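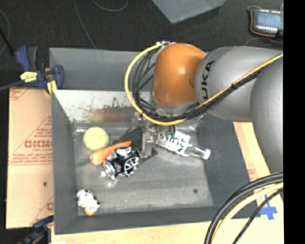

Gray bin with carrot and can, June

Bins and Contents – Cardoso Storeroom

A short gallery of the large bins on the lower level, kept by Jerome Bañez. Each one is shown from above.

The bottom of the gray one is worn and scuffed, with a small dark spot near one corner. The carrot lies at a slant, and the black and silver can is on its side against it.

Page by Tiago Pinheiro.

Contact | © Cardoso | Back to top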